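Two days at the Stumerach border museum

We got to Stumerach on Sunday, August 13, 2023, a little before lunch, after a drive that should have been easy and wasn't (there is a detour near the bridge, so give yourself extra time if you go). The old frontier garrison opens its gates to visitors every August, and I had been promising myself the trip for years, ever since a friend at church lent me a book about the border treaties and never got it back.

Our guide was Conall Noonan, a retired army signals officer with a lovely slow way of talking. He took our group through the bunkers first, which are chilly even in summer, so bring a sweater! There were 200 men stationed here at the height of the standoff and only 40 by the end, and he walked us through how that happened, budget by budget, while we sat on the original benches. I had always pictured the big decisions being made in capitals, but he spent a good half hour on the small ones: who could fire a warning shot, who had to be telephoned first, and what you did when the line was dead.

My favorite room was the map room. The wall map still has its colored pins, and the supply road to Mindamero is marked in red pencil. Conall's view is that the whole defense plan hung on that one road, and that everyone on both sides knew it. A gentleman from our group disagreed quite strongly, and the two of them went at it very politely until the tea cart came around.

After tea there was a talk on what small countries can really afford to defend these days, with a lot about ammunition stocks and how long it takes a factory to get going again after orders dry up. I took 2 pages of notes and can read most of them. The speaker was asked whether alliances make governments lazy about their own armies, and she said she had changed her mind on that more than once, which I liked her for.

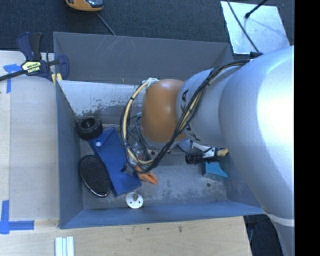 KUKA robot arm and metal bin

We stayed the night in Atora, just down the valley, and came back the next morning for the watchtower, which closes early on the first day. The climb is steep but there is a handrail the whole way, and the view over the river is worth every step. Parking is in the lower field, the café takes cash only, and the bookshop still had the treaty book, so I finally bought my own copy.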